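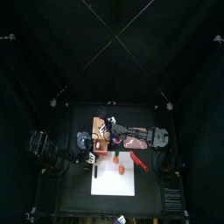

A white cutting board.

Elsie Birkett had put the kettle on before I got my coat off, and she had also, without asking, cut me a slice of onion tart. She cooked school lunches in Kurnorby for most of her working life, 206 plates a day in her last year, and I suspect she has never let a visitor sit down without something in front of them. I had come to talk about her book, Soup First, which Posard is bringing out in December, but we spent a good half hour on onions before either of us remembered.

"People are afraid of them," she told me. "They want them done in five minutes because the recipe says five minutes. I've never in my life browned an onion in five minutes. I don't know who writes that."

The book began as a stack of index cards that she kept in a biscuit tin and lent out to anyone who asked. Her niece, Shirley Ackroyd, borrowed the tin when she moved into her first apartment, and gave it back two years later with the cards all typed up. Elsie was a little put out at first, because Shirley had corrected her spelling, and then rather touched. There were nearly 300 recipes, several of them for the same lentil soup.

"Well, it changed," Elsie said. "I made it one way when the boys were small and another way when we had no money, and then there was a year I was mad for cumin. Shirley wanted to know which was the right one. I said they all were, dear, print the lot!"

Posard printed four of them, side by side, and they make one of the nicest stretches in the book. You can watch a cook getting older and calmer. The first version has you skimming and straining and fussing over a bay leaf. By the fourth she simply tells you to put everything in the pot and go and call your sister.

I asked what she would teach somebody who had never cooked at all, a grown person, say, living on toast. She thought about it for so long that I finished my tart.

"I'd have them chop," she said. "Just chop, for a week or so. Carrots, celery, whatever's cheap. Put a damp cloth under the board so it doesn't slide about, and go slowly. Everybody wants to go fast like they do on television. Then throw it all in water with some salt, and there's your supper, and you've had your lesson too."

She is less patient on the subject of equipment. She owns two knives, and the good one is older than I am. A neighbor, Darren Ashworth, once gave her a food processor for her birthday, and it lives in the hall closet with the wrapping paper. ("Don't put that in," she said, and then, a minute later, "Oh, go on, he knows.")

Her great regret is the bread chapter, which had to be cut from 4,000 words to 400. She has kept the long version and read me parts of it aloud, including a lovely passage about her mother's kitchen and a loaf that was left to rise beside the stove and forgotten through an entire thunderstorm. I told her it ought to be a book of its own.

"Shirley says the same," she said, reaching for my plate. "She's already been asking where I keep the other tin. Now, will you have the corner piece, or shall I wrap it?"

I had the corner piece, and she wrapped me another for the train.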